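The Trouble With 400 Out of 400

Lingyun Zeng has a question she asks at every site she visits, and she says the answer usually takes up the rest of the morning. The question is: who decides when a try counts?

"People think I mean the software," she says. "I mean the person. Somebody presses a key at the end and says good or bad. I want to know what's written down in front of them when they do it. Most of the time it's nothing, or it's a chat thread from August."

Zeng reviews robot handling tests for a living. Companies that are about to spend money on an arm and a gripper hire her to read the test report before they sign. She works alone, from a rented room in Clullton, and has what I would call a tired respect for the people who run the tests and very little respect for the numbers that come out.

I went to see her with a draft of the Judus guidelines on my laptop. Judus is a set of suggested rules for bench tests of robot picking and placing, now passing between a handful of labs and suppliers. It tells you how to lay out your bins, how to reset between tries, what to log and what to publish. Its backers would like buyers to start asking for it by name. I came in doubting that another standard was what this field needed. Zeng, who commented on two early versions, doubts it too, but she doubts it in more detail than I do.

"It's a decent document," she says. "I'd sign most of it. My worry is what happens after. You get a logo, the logo goes on a slide, and then the slide does the arguing."

I asked for an instance of a number she didn't trust, and she went straight to Iresora, a supplier whose report she was hired to read. The report claimed 400 good transfers out of 400, moving small blocks from one bin to another.

"No one gets 400 out of 400," she says. "Well, you can. You can get it if you choose what a try is. So I asked for the raw log, and there were 668 entries in it."

What were the other 268?

"Restarts. Warm-ups. 'Operator error.' A few where the block was lying flat against the wall and the fingers couldn't get around it, and someone reached in and moved it to the middle and started again. Which is a perfectly normal thing to do when you're building something. But then you can't tell me it never misses."

Iresora, she adds, didn't hide anything. They sent the log within a day of being asked. Their report simply had no line that said what had been left out, and no rule they knew of told them to put one in. The customer bought the system anyway, at a lower price.

Judus does have a rule for this. Section four says every try must be logged from the first motion command, and that any contact by a person with the blocks, the bins or the arm ends the try and counts as a miss. Zeng likes it. She also thinks it will be the first rule people bend.

"Look at how this work gets done," she says. "You have two bins, you have some blocks, you're resetting by hand for hours. You clamp the bins together so they don't walk. The clamp is in the way, so you move the clamp. Is that contact with the bins? By the text, yes. Would I write it down at four in the afternoon? I'd like to think so."
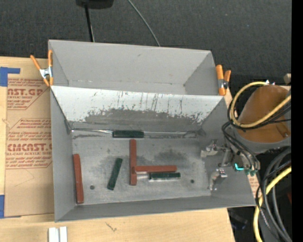 Bench testing with two bins held by spring clamps. The divider between them is scraped along its lower part.

The wear on bins is something she brings up often, and it is where her view of good practice parts from the one in the draft. Judus asks for "bins in good condition, free of damage that may affect results." Zeng wants that sentence gone.

"A worn bin is information," she says. "If the finish is scraped off, something has been rubbing there. Could be fingers, could be blocks, could be whoever cleaned it with the wrong pad. I don't know, and you don't know from looking. But I'd rather see that bin than a new one that came out of the box for the report. When everything's spotless I start wondering what the usual setup looks like."

What she would ask for in its place is dull: a photo of the bench at the start of each session and another at the end, kept with the log, nothing tidied. She'd want the clamps in it, and the cables, and whatever is lying underneath the bins.

"What's underneath matters more than people expect. You slide a sheet under one side and the bin sits a little different. All your heights shift. It's a couple of millimeters and the fingers either touch the floor of the bin or they don't. Six weeks later someone takes the sheet away to use it for something and the success rate falls, and they spend a week looking at the code."

I put it to her that this sounds like an argument for more rules. She pulled a face.

"It's an argument for more record keeping. A rule says do it this way. I don't much care which way you do it. Tell me which way you did it."

The backers of Judus would answer, and have answered in the notes that go with the draft, that records can't be compared unless the tests are alike. If one lab uses six blocks and another uses thirty, and one counts a block dropped on the rim as placed, a buyer can't put the two reports next to each other. That is a fair point, and I think it is the best one they have. Zeng grants it, up to a point.

"Sure. But compare for what? The buyer isn't going to be moving blocks. They've got bags of seed, or bottles, or brake parts. A block in a bin tells you the arm can see, reach, close and let go. It's an eye chart. You wouldn't hire a truck driver on the eye chart alone."

She has a case for this as well. Zariņš, a packing firm that took her on last year, had narrowed its choice to two suppliers. Both had run a block test very close to what Judus now describes. The one that scored better was hopeless with Zariņš's own goods, soft pouches that folded over in the gripper. The one that scored worse handled them fairly well. Zeng had the firm run 300 tries of its own on each arm, with its own pouches, on its own floor, with its own night shift doing the resets.

"That's the test," she says. "It cost them some overtime. I'd have been happy with fewer, but the shift leader got interested."

There's a section of Judus on resets that I had marked as the weakest part of the draft, and we spent longer on it than on anything else. It says blocks must be returned to "a random arrangement" before each try. It doesn't say how. Zeng laughed when I read it out.

"People can't do random. Put six blocks in a bin by hand and you'll spread them out. You'll make it look like a mess, a nice friendly mess, with room to get the fingers in. You won't put two on top of each other in the corner, because that feels like cheating against your own robot."

Her fix is to pour them out of a cup from a fixed height and leave them where they land, overlaps and all. If one bounces out, it goes back in the cup and the whole lot gets poured again, and the pour is logged. She has been suggesting this for roughly as long as she has been in the job. The draft's authors told her it was too fussy for a general guideline.

"Too fussy," she says again. "They have a page and a half on the font size for the results table."

I checked. It is a little over a page.

The last thing I wanted from her was a view on who should do the checking. Judus as drafted is a matter of self-report. You run the test, you fill in the form, you say you followed the guideline. There is talk of spot visits later on, paid for by the companies being visited, an arrangement I have seen in other trades and never seen do much good. Zeng was milder about it than I expected.

"I'm paid by somebody too," she says. "Usually the buyer, but not always. What keeps me straight is that I ask for the log and I count it. Anyone can do that. You need a spreadsheet and an afternoon."

She turned her screen to show me one she had open, from a job she couldn't name. The report on the left said 376 tries. The log beside it was still scrolling past that number, and she was partway down, adding a mark in a spare column each time the same two initials turned up next to the word "restart."

The comment period on the Judus draft is still open. Zeng has sent in the cup again.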